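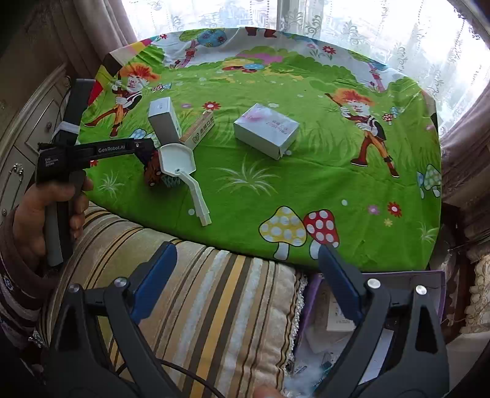

Progress note on the Bawa acquisition, for Guilan Jiang

26 June 2022

The deal closed in February, and I still can't say we got what we paid for. Bawa's snack bars are selling. The savings promised in the Plultano memo are mostly on paper.

**Sales.** Bawa is now in 153 stores, up from 70 at closing. I would go easy on that number. Most of the new doors belong to one regional chain, Vukeck, which took the line on a trial with a generous return clause. Until the return window closes, I'd treat those shipments as borrowed revenue. Repeat orders from the older stores are flat.

**Costs.** The memo assumed we would move all packing to the Tullari plant by now. Two of the 5 product lines have moved. The plant manager blames film suppliers, and the suppliers blame late artwork. I have read both sets of emails and find neither very convincing. Meanwhile we pay the old co-packer its minimum fee whether we use it or not.

**People.** Bawa's sales lead stayed. Their head of purchasing left, and with her went the handshake pricing on dates and almonds. Our advisers listed those prices as an asset. They were never in a contract, and I raised this before signing.

**The second target.** Plultano has sent over another pitch, this time for a frozen entree maker. It uses the same savings model with the names changed. I don't recommend a meeting until the first model has been checked against real invoices.

**Next steps**

- Get Vukeck's sell-through data, not just shipment counts
- Renegotiate or buy out the co-packer minimum
- Written supply terms for dates and almonds
- A fixed date from Tullari for the remaining lines

I have left the full-year forecast unchanged. If Vukeck returns stock, it will have to come down.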